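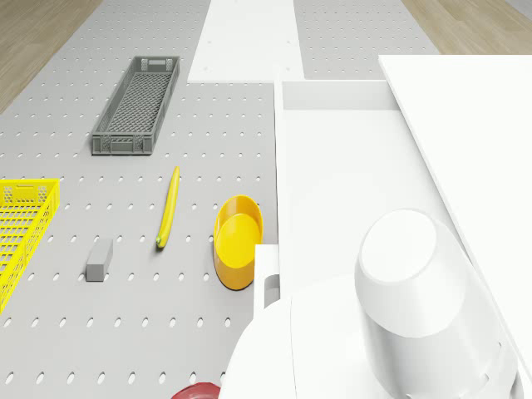
My neighbor's view is that a pantry is just a closet with food in it, and that anyone who gives a talk on one has too much time. Fair enough! I told her I'd open with that, so there you go, I've opened with it. (Pause. If they laugh, great. If they don't, go straight to the beans.)

**The beans**

Okay, so in August I pulled everything out of my pantry and found 9 bags of dried black beans. I don't even cook black beans that often. Every time I went to the store I had this vague feeling we were low, so I grabbed a bag - and then it slid in behind the cereal and I forgot it existed.

Ask for hands: who has doubles of something at home? Who has doubles of cumin? (It's always cumin.)

**What I tried first**

- Matching jars. I spent way too long on the Zudley website and bought 20 of them. They looked wonderful for a month. Then I ran out of jars before I ran out of food, and half the labels were wrong.
- An app. You scan things in, you scan things out. I scanned things in.
- A list on the door. Still there, still says "vinegar." We have vinegar.

**What stuck**

Open bins, one per kind of meal. A breakfast one, a soup one, a baking one, and one for what my kids call "crunchy." If a bin is full, I don't buy more of what goes in it. I know that sounds too simple for a talk, but it changed how I shop more than anything else has.

Slow down here, people write this part down:

1. Empty one shelf only. Do NOT do the whole pantry on a Saturday, you'll be eating takeout on the floor.
2. Sort by the meal, and don't worry about the package size.
3. Leave the bins without lids. I had lids for a week and stacked junk on top of them.
4. Put the oldest stuff in front and eat from the front.

**Money bit (keep it short)**

I kept my grocery receipts from before and after, and over the year we spent $400 less. Some of that was us eating out more, so I don't want to oversell it. My sister-in-law in Skimholm did the same thing and saved nothing at all, but she says she's stopped yelling at the shelf, and I count that.

**If there's time**

Tell the story about the flour moths. Skip it if lunch is next!

**Questions I usually get**

Small kitchen, no pantry? Use one cabinet and fewer bins, mine was a broom closet when we moved in. Spices? In a drawer, lying down, labels up. Potatoes and onions? Apart, somewhere dark.

Handouts are on the back table, the soup recipe is on the second page - it uses a lot of black beans.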